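Newsletter swap for a cover reveal, is 400 words too long?
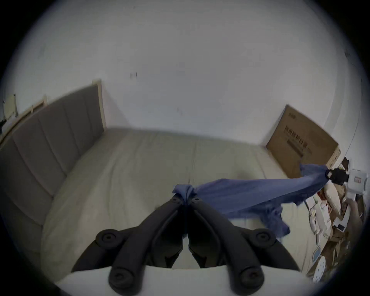 Blue cloth in the gripper.

inkandoats wrote:
My second novel, Skelau, gets its cover in February. I've set up a swap with another indie author. She puts my cover in her newsletter and I put hers in mine. She wants 400 words from me to go with it. My list has 96 people on it and I've never sent them anything over 200. Would you read that much about a cover?

marrowgate wrote:
No. I look at the cover, read the blurb, and click or don't. Send 200 and a preorder link.

tess_reads_late wrote:
I would, if part of it is an excerpt. When the Andcombe books did their reveals there was always half a page from chapter one under the cover. I preordered two of them that way.

marrowgate wrote:
An excerpt belongs on the website. Half my subscribers read on their phones and stop scrolling.

inkandoats wrote:
The site is on Ospina and the blog page there is slow. I'd like to keep it all in the email if I can.

We use cookies to keep you signed in. By continuing to browse you accept our cookie policy. OK

quillandbolt wrote:
Ask her what her open rate is before you write anything. I did 8 swaps last year and the long posts did fine with fantasy readers — romance readers skipped them.

tess_reads_late wrote:
I read romance and I don't skip them.

quillandbolt wrote:
Fair enough, I can only go by my own numbers.

inkandoats wrote:
It's fantasy, so I'll try the longer one with an excerpt from the Jarel chapter. She needs it by Friday.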